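Steel tote vs. plastic tote for mixed small parts -- weight, noise, static

Forum: Storage, Shelving and Material Handling
Page 1 of 1

binwright
Posted in May

We are replacing the containers in a small parts store. Current stock is 326 plastic totes from Jarnby, the older straight-wall type. Breakage is mostly at the corners and along the rim. The supplier no longer makes that size, so whatever we pick has to work on the existing Kidell racking.

Options on the table:

Plastic again, new size, with adapters on the shelf rails.
Open-topped metal, folded and spot welded, made locally to our dimensions.

I lean toward metal. Concerns are empty weight, noise at the pack bench, and damage to boxed goods from the folded edge. Looking for input from people who have run both for more than a year.

tare_and_net
Replied

Weigh one before you order. The folded metal bins we tried were heavier empty than some of our plastic ones were full. If your people lift from the top shelf, that settles it.

Also ask the shop what edge they intend to put on the rim. A plain sheared edge will cut cartons and hands. You want a closed hem or a rolled edge, and you want it written on the drawing. "Deburred" on a drawing means different things in different shops.

binwright
Replied

Drawing calls for a closed hem, all four sides. Nothing is lifted from above shoulder height. The top level is overflow and gets served with a platform truck.

oldshelfclip
Replied

I would stay with plastic. Reasons:

Corner breakage on the old Jarnby totes was a known weak point of that mold. The later ones have a thicker corner and a rib under the rim. You are comparing metal against the worst version of the plastic product.

Metal dents, and a dented bin doesn't nest or slide. Plastic either works or is cracked, and a cracked one gets thrown out. Dented ones stay in service for years and jam on the rails.

pallet_math
Replied

Disagree on dents. Sheet thickness matters more than people allow for. Ours are thick enough that a drop from bench height marks the paint and does nothing else. We have had them four years and the reject pile is 4 bins, all of them hit by a truck.

On sliding: put the bins on plastic strip. Bare metal on a bare metal rail galls and sounds terrible.
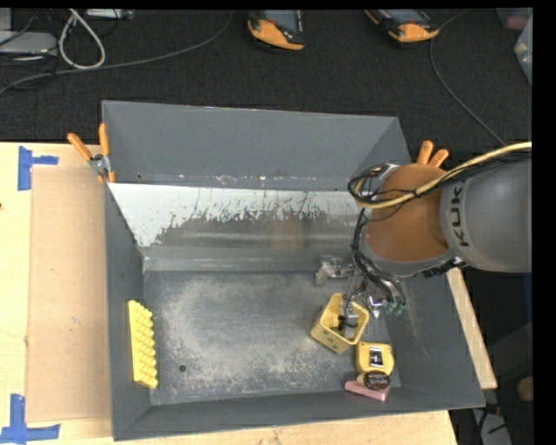 The other thing I would look at is inside color. Paint the interior a mid gray, matte. White shows every scuff and looks dirty in a month. Black hides small dark parts in the corners. Gray is dull but you can find a black grommet and a clear bag in it, both of which come up often for us.

tare_and_net
Replied

Second the matte finish. We had gloss on one batch and under overhead tubes the floor of the bin was mostly glare. Pickers complained for a week and then started tipping the bins to see, and parts ended up on the floor.

oldshelfclip
Replied

Fine, but you have now specified a hemmed, powder coated, thick-gauge bin in a custom size. What does that cost against a stock tote? I doubt it comes out ahead even over ten years.

binwright
Replied

Quote for the first batch of 80 came to 1,843, delivered, painted, hem included. That is a shop with spare capacity pricing low to get the work, so I would not assume the same rate for the rest. Stock plastic is cheaper per unit but the rail adapters close most of the gap. They are sold separately and each shelf level needs a pair.

oldshelfclip
Replied

That is lower than I expected. Get the price for the rest in writing before you accept the first batch. If they raise it later you will have two kinds of container on one rack, the worst result of all.

static_margin
Replied

Question for the OP: does any of this hold electronics? A painted metal bin is not a conductive bin. The coating insulates it. People see metal and assume it is grounded. If you need static control you need either bare plated metal with a ground path or a proper dissipative tote. Powder coat on a wooden bench gives you neither.

binwright
Replied

No loose boards. Everything electronic arrives in shielded bags and stays bagged until it leaves. Noted on the coating, though. I had assumed wrong.

pallet_math
Replied

Noise: stick a rubber sheet to the underside, not the inside. Inside it lifts at the corners and small parts get under it. Under the base it damps the panel just as well. Leave a clear margin at the edges so it doesn't foul the rail strip.

makori_rails
Replied

We use the Makori divider set in metal bins of a similar type. Works, with one warning -- the slots assume a straight wall. If your bins have draft so they nest when empty, the dividers rock. Decide now whether you want nesting or dividers. You will not get both.

binwright
Replied

Straight wall. Empties go back on the rack, so nesting is worth nothing to us.

oldshelfclip
Replied

What about labels? The plastic totes have a molded card holder. On painted metal, adhesive labels come away with the paint if the cure was poor.

tare_and_net
Replied

Weld or rivet a card holder. Nanent sells a plain steel one with two holes. Have the shop fit it before paint. If it goes on after, the rivets rust at the cut edge of the coating and you get brown streaks down the front.

binwright
Replied

Adding the Nanent holder to the drawing, riveted before paint. Also changing the interior callout to matte gray and adding a 90 mm high test piece for the hem so I can check it before they run the batch. Asking for a fixed price on the remainder with the same order.

oldshelfclip
Replied

I still think the newer plastic would have done the job. Post the empty weight when you have one on the scale.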